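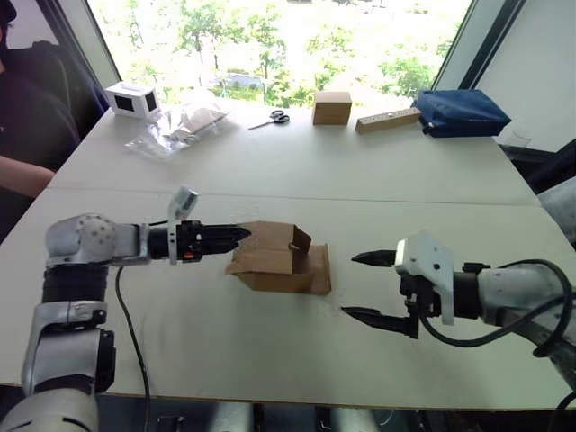
A Climik llegué en marzo invitada por Hayley Birkett, que lleva el taller de embalaje y habla de sus cajas con un cariño contagioso (¡se me pasó la mañana volando!). Allí montan 112 cajas por turno. Los dos brazos se ponen uno a cada lado del cartón, con las solapas todavía abiertas, y junto a las mesas hay una persona sentada.
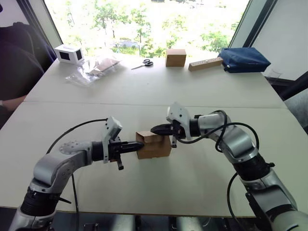 Roy Pearce pasó 20 años plegando a mano y me contó, café en mano, que al principio no le hizo ninguna gracia.
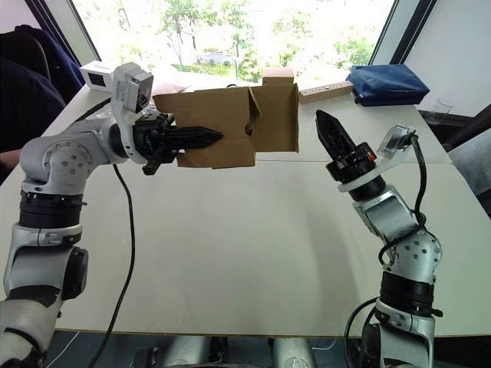
Ahora revisa esquinas, ajusta el programa y enseña a los nuevos, y dice que las muñecas se lo agradecen, aunque echa de menos la charla de la mesa larga.

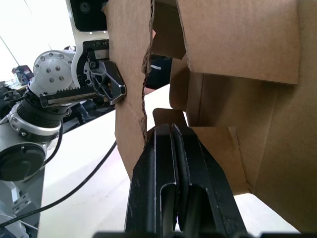
Le pregunté si temía por su puesto. Se lo pensó un buen rato y me dijo que un poco sí, y que por eso se apuntó al curso de Alvarado, que dura 2 meses y le está costando lo suyo. Quedamos en que vuelvo cuando lo termine.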